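How Fabric Is Made and Why It Behaves the Way It Does
By Ishbel Gunn
9/21/21

Fabric is a flat material made from fibers. A fiber is a very thin strand, much longer than it is wide. One hair from your head is a fiber, and so is one strand of sheep's wool. Fibers are too thin and weak to make a shirt on their own, so they are joined together in stages. First they become yarn, and then the yarn becomes fabric.

Where fibers come from

Fibers are sorted by their source. Plant fibers include cotton, which grows as white fluff around the seeds of the cotton plant, and linen, which comes from the stem of the flax plant. Animal fibers include wool and silk. Wool is the coat of a sheep. Silk is made by a caterpillar called a silkworm when it builds its cocoon.

Other fibers are made in factories. Polyester and nylon are plastics. The plastic is melted and pushed through a metal plate full of tiny holes, in much the same way that water comes out of a shower head. Each thin stream cools and hardens into a fiber. These are called synthetic fibers.

Many clothes use more than one kind. A label that says 60% cotton and 40% polyester describes a blend.

From fiber to yarn

Pull a small piece from a cotton ball and tug the ends. It comes apart easily. Now take another piece and twist it between your fingers while you pull gently. The twisted piece is much harder to break. Twisting presses the fibers against each other, and friction stops them from sliding apart.

Making yarn this way is called spinning. For thousands of years people spun by hand with a stick called a spindle, which hangs from the yarn and turns like a top. The spinning wheel came later and was faster. Factory machines now spin many yarns at once.

Two or more yarns can be twisted together to make a thicker one. This is called plying. If you untwist the end of a piece of knitting yarn, you can often see the separate strands.

Weaving

Woven fabric has two sets of yarns that cross each other. The yarns that run the length of the fabric are called the warp. The yarns that run from side to side are called the weft. A machine called a loom holds the warp tight while the weft passes over and under it.

In a plain weave, the weft goes over one warp yarn, under the next, and so on. The next row does the opposite. Bed sheets are often made this way.

In a twill weave, each weft yarn passes over one or more warp yarns and then under two or more. Every row is shifted one step to the side, and this makes slanted lines. Look closely at a pair of jeans and you will find them. Denim is a cotton twill. In blue denim the warp is dyed and the weft is usually left white, so the outside of the cloth looks darker than the inside.

Denim is a heavy fabric with thick yarns packed close together. It holds more water than a thin shirt does and takes longer to dry, especially at the seams and pockets, where there are several layers.

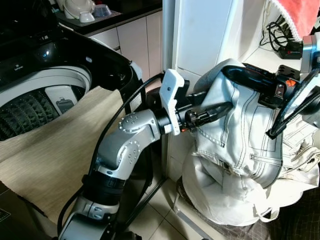 Knitting

Knitted fabric is made from loops. Each new loop is pulled through the one before it. When you pull on the fabric, the loops change shape and the fabric gets longer or wider. When you let go, they move most of the way back. T-shirts, socks and sweaters are usually knitted.

Woven fabric stretches very little along the warp or the weft. It stretches more if you pull it from corner to corner. This slanted direction is called the bias.

What water does to fabric

Cotton fibers take in water and swell. Polyester fibers take in almost none, so the water stays on the outside of the fibers and in the gaps between them. For this reason a polyester sports shirt generally dries faster than a cotton one of the same thickness.

Cotton can also shrink. The yarns are stretched while the fabric is being made, and they stay that way until they are washed. Water and movement let them relax to a shorter length. Wool shrinks in a different way. Its fibers are covered with tiny scales. In warm water, with rubbing, the scales catch on each other and the fibers lock together. This is called felting, and it cannot be fully undone.

Try it: which fabric dries first?

You will need 3 pieces of old fabric (one cotton, one polyester and one denim), a ruler, scissors, a bowl of water, a clothesline and a clock. Ask an adult before you cut anything.

1. Cut each piece into a square 12 centimeters wide.
2. Put the squares in the bowl and leave them for five minutes.
3. Lift each square out and let it drip over the bowl for one minute. Do not squeeze it.
4. Hang the squares side by side on the line and write down the time.
5. Touch each square every 10 minutes. Write down the time when it no longer feels damp.

If you have a kitchen scale, weigh each square before you wet it and again after it has dripped. The difference is the weight of the water it is holding.

Words to know

Bias: the slanted direction across a woven fabric.
Blend: a yarn or fabric made from more than one kind of fiber.
Felting: the locking together of wool fibers.
Loom: a machine used for weaving.
Plying: twisting two or more yarns together.
Twill: a weave that makes slanted lines.
Warp: the yarns that run the length of a woven fabric.
Weft: the yarns that run from side to side.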